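We use cookies to keep you signed in and to remember which tickets you have read. Accept all | Manage preferences

Right and left gripper recordings don't pair up after export, Flonlow 2

Status: Solved (by me, sort of, see the bottom)
Opened: Wednesday, September 17, 2025

Hi! I'm a student on the manipulation project at Dahlgren, and we've been using Flonlow 2 since May to record demonstrations with a pair of hand-held grippers. I searched the old tickets before opening this one and found two that sounded close, but they were both from people with a single gripper, so I'm hoping mine isn't a duplicate.

The short version is that we recorded 791 demonstrations, all of them look complete in the session list, and when I export the session only 466 come out. The rest get skipped with "no matching partner stream." No crash, no red text, the progress bar goes all the way to the end and gives me the happy green check mark. I only noticed because the export folder was so much smaller than I expected.

What we're doing, in case it matters: our class project is called Plelow and it's a bathroom counter task. Toothbrushes go in and out of a cup and a holder, toothpaste gets picked up and put back, sometimes one hand steadies something while the other does the moving. Each gripper has its own camera and there's a head camera as well, so one demonstration should be three streams that all start within a blink of each other. We have to hand in a trained policy at the end of the term plus a write-up, and the write-up is going to look pretty thin if nearly half of the data never makes it out of the recorder.

Setup:
- one laptop, the lab one, fresh install of Flonlow 2 over the summer
- two grippers, right and left, both wired
- one head camera
- powered hub between the grippers and the laptop
- pairing window left at the default, 500 ms
- recordings go to the internal drive and get copied to the class share at night

What I tried on day one, in order:

Restarted the laptop. Exported again. Same 466, exactly the same ones, which at least told me it isn't random.

Exported just the right gripper by itself. All of them came out. Then just the left. All of them came out! So the recordings exist and they aren't damaged, they just aren't finding each other. I was so relieved at this point that I went and got lunch.

Opened a skipped one in the viewer and looked at both streams by hand. They're clearly the same demonstration. Same reach, same pick, same little pause before letting go. But the left one is labeled as starting later than the right one, and by more than the pairing window allows.

Changed the pairing window to a much bigger number and exported again. More came out, but now some of them were paired with the wrong neighbor, because we record in quick succession and the next attempt starts pretty soon after the last one ends. I deleted that export. Please don't suggest this one, I know it's in the help page.

Swapped the ports on the hub. I couldn't tell anything from old data obviously, so I asked for a table slot and did a short new session.
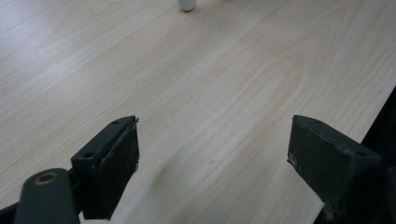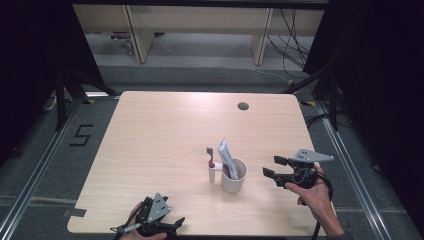 The new session paired perfectly. Every single one. I was ready to blame the port and close the ticket right there, but then I swapped the ports back to how they had been before and did another short session, and that one paired perfectly too. So it's not the port, or at least it's not only the port. I hate it when a problem goes away while you're looking at it.

First reply from support asked for the logs and the exact time the skipping starts. Logs are attached. For the second part, I went through the session list with the skipped ones sorted by start time, and they're not scattered at all. Every recording day starts out fine and then goes bad somewhere in the afternoon, and once it's bad it stays bad until the next morning. The two short days have no skips whatsoever. That's a much better clue than anything I had yesterday and I should have looked at it first, sorry.

Update, next morning.

Plotted the gap between the right and left start labels for the longest day. I was expecting a step, like something got unplugged and came back wrong. It's a slope! The gap starts out tiny and then grows all day in nearly a straight line, and the moment it crosses the pairing window, the skipping starts. The head camera stays with the right gripper the whole time, so it's the left one that wanders off.

Support asked if the left gripper's clock is being set from the laptop. I said yes, because it says so in the settings screen. Support asked if I could check that the box was ticked for each device and not just for the session. I said of course it was. Then I looked, and there's a second page behind the little arrow next to the device name, which I had never opened in my life, and the left one said "Sync clock: at connect only" while the right one and the head camera said "Sync clock: continuous."

So that's most of the mystery. When the left gripper is plugged in, it gets the right time, and then it's on its own until somebody unplugs it. My short test sessions worked because I'd just been fiddling with the cables, and the port swap "fixed" it for the same reason. We unplug everything in the evening, so every morning started out good.

What I still don't understand is why it was set differently. I didn't change it and my project partners say they didn't either, and I believe them because none of us knew the page existed. My best guess is that it came over with the device profile. The left gripper was replaced at some point over the summer with one that came from the Hidton campus, and we loaded the profile file that came with it instead of making a new one. If their class only ever used one gripper at a time, they'd have had no reason to care.

Things I changed:
- left gripper set to continuous sync
- old profile removed, new one made from scratch for each device
- note taped to the laptop lid telling people to open the little arrow page

Then I left everything plugged in from first thing in the morning and recorded a few at the start of each hour until the lab closed. The gap stayed flat the whole day. It wobbles a bit, but it's nowhere near the window.

About the old recordings. Support says there's no way inside Flonlow to shift the labels on one stream after the fact, but the exported single streams are plain files and the start time is just a field in the header. Since the drift was so close to a straight line I wrote a small script that fits a line for each day using the ones that did pair, then subtracts it from the left gripper's start times and pairs everything up again by itself. I didn't trust it at first, so I held back a bunch of the good pairs and checked that it put those back together correctly, and it did. Then I pulled up a pile of the rescued ones in the viewer and watched the moment the fingers close on the brush in all three streams. They line up. The late afternoon ones on the longest day are a hair less tight than the others and I've put those in a separate folder until our instructor tells us if they're okay to train on.

One thing I'd watch out for if you copy this idea: the drift isn't the same from day to day. I tried using one slope for everything because I was being lazy, and it was fine for most days and then quietly wrong for one. Fit each day separately.

Two requests for the developers while I've got you, and then I'll stop adding to this. Could the export please say how many were skipped on the same screen as the green check mark? It's in the log file but I'd never have opened the log file. And could the session screen show a warning if the devices in it have different sync settings? Even a little yellow triangle would have saved us weeks of afternoons.

Marking this solved. I'm leaving the script with the ticket so the next person can grab it - it expects one folder per day and the right gripper's files to have an R at the front of the name, and it'll complain if you have spaces in the folder names. I might fix that after midterms.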